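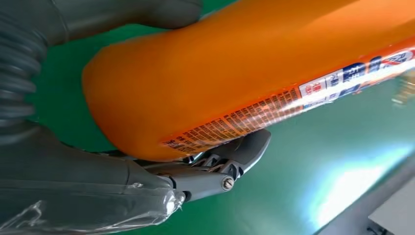

Subject: Re: [cell-users] Dropped can, root cause closed?
List: Clomside cell-users
Sent: Wednesday, 4:12 pm

> We've gone through the logs from the drop on the second shift and
> we're comfortable calling this one. The grip force setpoint in the
> Grindoso recipe was too low for glossy cylinders. It has been raised
> and the cell has run clean since. Unless anyone objects I'd like to
> mark the root cause as "recipe parameter" and close the ticket so
> Zarnis can sign off on the remaining cells before the end of January.
>
> For the record, 1187 picks since the change with no drop reported.

I object, or at least I want a few things answered before the word "closed" goes on it.

First, the number. 1187 picks with no drop reported is nice, but how many of those were the tall spray-can shape with the rounded end? The Grindoso recipe covers bottles, tubs, tubes and cartons. If most of that run was cartons then we have learned that cartons don't roll, and I was willing to take that on faith. Please split the count by item class. The pick log has the SKU on every line, so this is a ten minute job for whoever has access. I don't, or I'd have done it already.

Also "no drop reported" and "no drop" are different claims. The cell only reports a drop when the finger position jumps past the limit during a move. The can we are talking about slid. It went a good way along the pad first and only then came out, and the log shows the position drifting the whole time with no flag raised until the very end. A slide that stops short of falling leaves nothing in the report at all. I would like somebody to pull the raw finger traces for the round items and look for drift. If they're flat, good, I'll shut up about it.

Second, the setpoint. Yes, it was low. But it was the same low value for the whole of the fall, on the same cans, and the trouble started after the January service visit. What changed at that visit? As far as I can piece together from the notes:

New pads on both fingers of cell 2.
Plastic film rewrapped on the gripper housing and wrist.
Firmware on the gripper controller, version not written down.
"General check, OK."

Any one of those first three could do it. The pads are an obvious suspect. The old ones were worn in and these came out of a bag with who knows what on them. The vendor sheet from Magagula says to wipe new pads before use, and I can't find a line anywhere saying it was done. Has anyone wiped them since? If they were wiped on the same day the setpoint was raised, then we changed two things at once and have no idea which one helped.

The film bothers me more. I know why we wrap the gripper and I'm not asking for it to come off. But there are loose edges near the joints where the finger meets the housing, and I've raised this before, on this list, and got told it was cosmetic. If a fold of film works its way in between the linkage plates, the finger stops a hair early and the controller thinks it has met the object. Force reads fine, position reads fine, and the can is being held by a finger that is really pushing on its own wrapper. Raising the setpoint would hide exactly that. You'd get a firmer squeeze on the film and some of it would reach the can.

I'm not saying that's what happened. I'm saying nothing in the ticket rules it out, and checking takes one person with a flashlight and the cell locked out.

Third, and this is the part I would not let go of even if everything above comes back clean. These are pressurized containers, some of them. The recipe doesn't know which. A tall orange cylinder of hair product and a tall orange cylinder of something flammable are the same shape to the gripper, and the fix on the table is "squeeze harder." How much harder? The ticket says the setpoint went from 2000 to 3000 and doesn't give a unit. I assume those are raw controller counts, and if so the conversion to real force depends on the gripper firmware, see above about the version nobody wrote down. Going up by half on a number with no unit, on a thin metal can, and then calling the matter settled, makes me uneasy. I asked on the last call what the dent limit is for a full can and what it is for one that has sat in a warm truck. There was a silence and then we moved on to pallets.

Before Zarnis signs anything for the other cells I'd like to see:

1. Picks since the change, split by item class.
2. Finger position traces for the round items, before the visit, after the visit, and after the new setpoint.
3. Controller firmware version on cell 2 and on one cell that was not serviced.
4. Pads wiped, with the date, by whoever did it.
5. Film around the joints inspected with the fingers fully open and fully closed. Trim or retape as needed and write down what was found, including if it's nothing.
6. The force at both setpoints, measured with the gauge in the tool crib, in actual units.
7. A separate recipe for anything marked as an aerosol, or a decision in writing that we don't need one.

Number 6 should be done with the old value too. Please don't just measure the new one and tell me it's within range. I want to know whether the old one was ever giving us what we thought.

On the operating side, until this is sorted out, could cell 2 go back to half speed for round items and stay off the overhead transfer? The drop last time was onto the table, from low down, and the can was fine. The same slide on the transfer ends on the floor next to the walkway. I understand this costs throughput and that somebody promised Clomside a rate. I wasn't in the room for that.

I've also seen it suggested that we rely on the wrist camera to catch this. I've looked at a fair amount of what that camera gives us. With the overhead lights on, you get a big glare patch on the green surface and pale streaks across the shiny labels, and on a can lying at an angle half the printing is washed out. If the plan is to spot slip by watching label features move, somebody needs to show it working on glossy items under our lights. The demo we were sent was a matte tube on a black cloth. I'm sure it works very well on a matte tube on a black cloth.

Last thing. The ticket has "operator error" ticked as a contributing factor with no text next to it. What was the error? The operator on that shift loaded the recipe they were told to load and hit stop when the can went. If there's something behind that tick, write it out. If there isn't, take it off.

I can be at the cell tomorrow from seven if someone with lockout authority wants to do the film and the pads together. Bring the gauge.

--
cell-users mailing list
To unsubscribe, send a blank message with "unsubscribe" in the subject.
Please trim quoted text when replying.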